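Workshop notebook - Lumbao room
August, entry begun 9.40

Purpose of the session: to settle the form of the tabletop goal for the indoor games set, so that the instruction sheet can be sent to Dresden for checking.

Materials to hand: corrugated cardboard boxes from the Kallance delivery, red card, craft knife, steel rule, white glue, one footbag. The Flaklow tape was not used. It lifts from brown board within a day and should be returned to stores.

Three arrangements were considered. The first, a box standing upright with a hole cut in the front, was set aside at an early stage. The hole has to be generous for a footbag to pass, and the front panel then bends when struck. The second, a shallow tray, does not give players a clear target. The third is a box laid on its side with the front open, and this is the arrangement adopted for the sheet.

Notes on cutting. The blade should follow the rule in several light passes. Pressing hard crushes the corrugation and leaves a ragged edge, which was the chief complaint about the previous version. Small tabs may be left on the side walls and trimmed later if they prove a nuisance.

Lining. Red was preferred to the green and the grey, as the opening can be picked out from the far end of the table. The card is to be laid in flat and left unglued until the position has been agreed. A slight slope towards the back is acceptable. 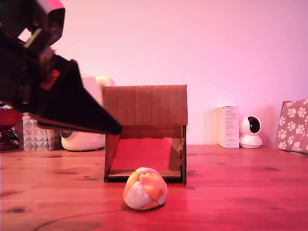 The choice of ball remains open. A footbag is quiet on a wooden table and does not bounce back out as readily as rubber, but the patchwork kind is a little lumpy and does not roll true. It is proposed that the sheet should specify a soft ball of the stitched type and leave the filling to the supplier. A line on storage is also wanted - the ball should be kept inside the box when the set is put away.

Costing is to be based on a first run of 400 sets, with 100 spare linings. The card supplier's minimum order is 2000 sheets, and a smaller quantity should be requested before the order is placed.

Outstanding: fair copy of the cutting diagram; wording for the age guidance; replacement blades.

Entry closed 12.15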